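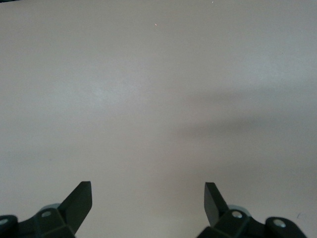
The Planner That Waits

Wednesday, quarter past seven, and Nuno Lobo is already arguing with a log file. Coffee gone cold. Two monitors, one of them showing nothing but timestamps.

Lobo writes motion planning software at Ternetti. Small team, 4 people, one long room over a tile shop. Their planner is called Bukuder and its whole trick is that it stops to think. Most planners get a camera view, pick a target, go. Bukuder asks the perception side how sure it is first — and if the answer is bad, the arm holds still and asks again.

"A blank surface is the worst thing you can give it," Lobo says. "No edges, no texture. Shadow comes in from one side and the old code thought it was a part."

The old code went for shadows a lot. Crumbs too. In one overnight run it logged 383 grasp attempts on things that weren't there. Kazimír Vrabec, who owns the perception half, printed the number out and taped it over his desk. Its still up.

His fix was dull, he says, and took all of December. Every detection now has to survive a small move of the wrist. Shift the view a little, look again, compare. Shadows get thrown out, mostly. Flecks are harder. A fleck is a real thing, just not one you want to pick up, so there is a size floor in the config and they fight over it weekly.

The cost is time. The check adds 60 milliseconds a look, and Carvalho, their first customer, noticed right away. Phone calls. Vrabec got it down by skipping the check when the last 100 looks agreed, wich Lobo still doesn't like.

Next up is Pusorby, the replay tool. Feed it a night of logs, change one setting, see where the planner would have gone instead. Half built. The timeline view crashes if you scroll too fast, so Lobo scrolls slow, one hand on the mouse, and goes back to his timestamps.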